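Liên Huỳnh had two grippers to choose between in January and a budget for one. She runs the small test bench at Prarnura, where the job was to find out which would go on the company's sorting cells. The Stimex is electric with parallel fingers. The Pirater costs $700 less and closes faster.

"On paper I would have bought the Pirater," she said. "Then we put both on thin things."

Her colleague Nahom Tekleab wrote the test routine. Each gripper got 288 attempts on the same arm, at the same speed, with the force turned down to 25 per cent. 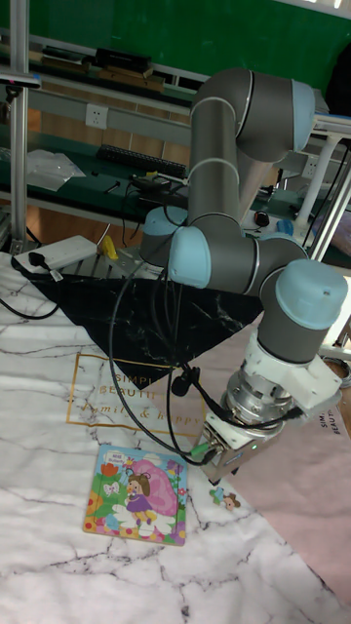
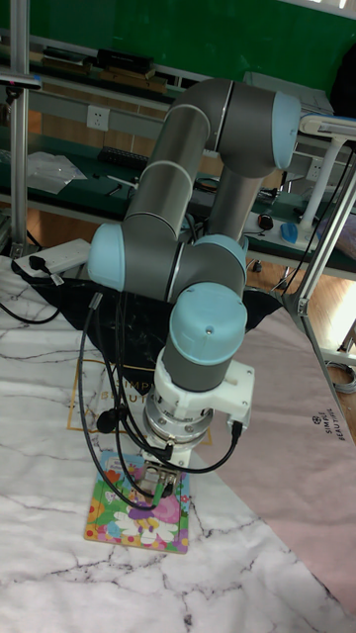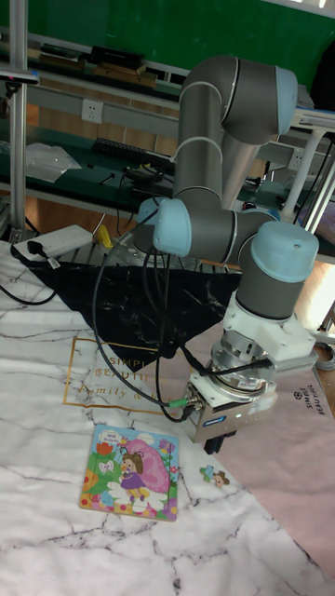 Tekleab is blunt about what mattered most to him, and it was the cabling. "Speed you can fix in software. A cable that pulls on the wrist, you can't." He wanted slack for the last joint to turn, so the black cables hang in long loops beside the arm, and he checked them every morning before the first run. The Pirater's lead was shorter and had to be re-routed twice.

Huỳnh cared more about the objects. A small puzzle piece sitting by its board is a harder pick than most of what comes down the line, she said - low, light and an odd shape. "If the fingers come in a bit too low, they're pushing on the table. I want to see how the controller deals with that."

The Stimex dropped fewer pieces. The Pirater was quicker on boxes, and Tekleab would still pick it for those.

They ordered the Stimex on a Tuesday. The cloth stays on the bench for the next round, which will compare wrist cameras.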